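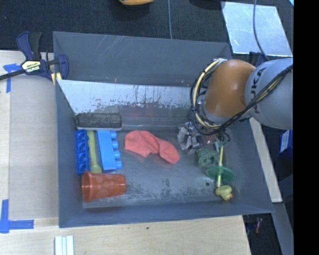 One of our longtime customers wrote to us in January that she had given up on keeping her rye starter happy through the winter until she put it in the Okora, and that she now bakes twice a week and gives loaves away to the whole street. We get a fair number of letters like hers when the weather is cold, and they are a real pleasure to read over the morning coffee.

Mostyn Okora Stoneware Proofing Crock, with lid and linen cover

The Okora is the crock we make for people who bake bread at home and would like their dough to have a steady, comfortable place to rise. It is thick-walled stoneware, thrown a little wider at the base than at the shoulder, and it holds its warmth for a good long while once you have rinsed it out with hot water. Metal and plastic bowls do the job too (we used them for years!), but they take on the chill of a kitchen counter quickly, and a slow dough notices.

We first made it as a pickling crock, to be truthful, and the shape hasn't changed much from those days. A few of our bakers borrowed one from the shelf, liked how the dough sat in it, and kept forgetting to bring it back. So we smoothed out the inside, gave it a rounder bottom so a scraper can get all the way under the dough, and added two small handles that you can hold with oven mitts or floury hands.

Choosing a size

The small Okora is 9 inches across the top and suits a single loaf or a batch of dinner rolls. The large one is 16 inches across and will take enough dough for a big family bake, or for pizza night with the neighbors. If you are on the fence, think about where you'll store it, as the large crock is heavy and most people end up leaving it out on the counter. It looks very nice there, we think, but you do need the room.

Both sizes come in two glazes. Gistska is a soft oatmeal color with a few darker freckles, and no two come out of the kiln quite alike. Nodetti is a deep blue-green, shinier, and a touch easier to wipe down after a sticky dough. The inside is the same clear, food-safe glaze whichever you choose.

Using it the first time

Wash the crock in warm soapy water and let it dry fully, lid off. Before your first dough, fill it with hot tap water, leave it for 10 minutes, then pour the water out and dry the inside with a towel. A thin wipe of oil helps the dough let go later on. Cover with the linen for the first rise and use the lid for anything that's going to sit overnight in the refrigerator. Please don't pour boiling water into a crock that has just come out of the cold, and please don't bake in it. It is made for rising, and oven heat can crack it.

Care

The crock can go in the dishwasher, though we wash ours by hand. Dried dough comes off easily after a soak. The linen cover goes in with the regular laundry, no fabric softener, and will shrink slightly the first time, which we've allowed for in the cut.

What's in the box

Crock, fitted stoneware lid, linen cover with drawstring, and a recipe card for our everyday white loaf. The large size ships in a double carton, so have someone nearby to help you lift it out.

Every Okora is covered for 2 years against cracks and glaze faults in normal use. Chips from a fall aren't covered, but do write to us anyway, as we often have spare lids and are happy to find you a match.

You may also like
Mostyn Bench Scraper, curved
Okora Replacement Lid, small or large
Okora Linen Cover, pack of 2
Gistska Butter Dish
Nodetti Mixing Bowl
Mostyn Starter Jar with Loose Lid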